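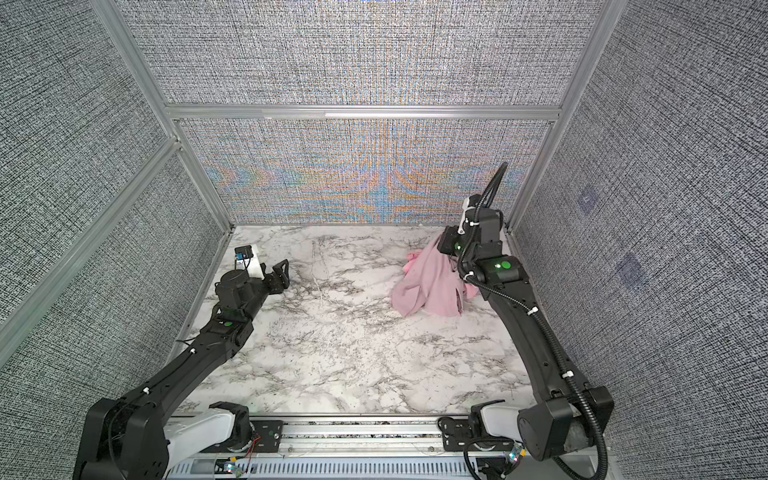
A two-armed cell with a pink cloth in the right gripper at Hisbridge.

Hisbridge teaches robot arms to fold laundry, one shirt at a time

August 22, 2024

Hisbridge has recorded 1679 examples of robot arms handling clothes and plans to keep going into October, the company said Thursday.

The recordings are for a learning system called Evus, which is meant to pick garments out of a pile, spread them flat and fold them. Each example is one full attempt, run by a person who guides both arms from a desk next to the cell. The system is then trained on the camera views and the joint positions saved during the attempt.

Divya Chacko, who runs data collection at Hisbridge, said the work is slow by design. Operators do shifts of up to five hours and switch garments often.

"A shirt never lands the same way twice," Chacko said. "If we only record neat ones, Evus only learns neat ones."

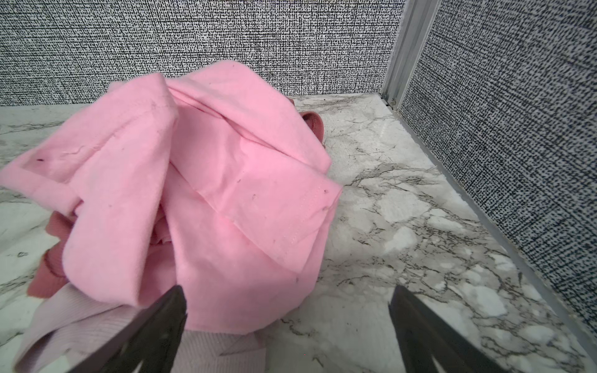
Piles are the hardest part, she said. When several knits in close colors end up on top of each other, it is difficult to tell from a wrist camera where one stops and the next begins. Operators are told to look for a hem or a seam before they close the gripper, and to let go and try again if they pick up two pieces at once. Failed grabs stay in the set, marked as such.

Of the examples recorded so far, 877 involve more than one garment. The rest start with a single item. Chacko said she wants the share with several garments to go up before the next training run.

The cells were put together by Strand, a small automation shop that also builds test benches. Each has a marble-patterned floor and patterned walls. Strand is working on a second floor pattern, and Hisbridge will record part of the fall set on it to see how much the background matters to the system.

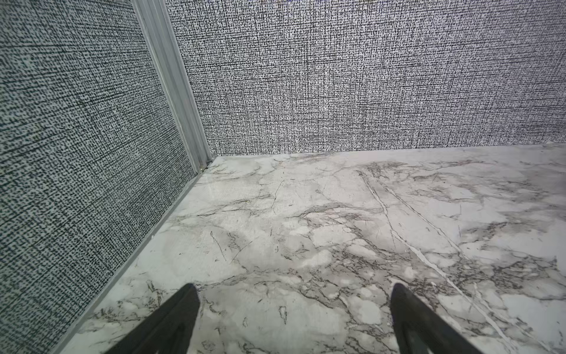

2 min read

Every attempt is checked before it goes into the set. A reviewer plays back the views side by side and looks for dropped video, arms that bump each other and garments that leave the work area. Attempts that don't pass are recorded again, usually the same week.

Hisbridge has 17 operators trained on the arms. New ones spend their first days on towels before they move to shirts and ribbed knits.

Bukomari, a laundry service that handles hotel and gym linens, has agreed to try Evus when the October recordings are done. The trial will cover shirts only and will run at one site. Neither company gave a price or said how long the trial will last.

Chacko said socks are not on the schedule this year.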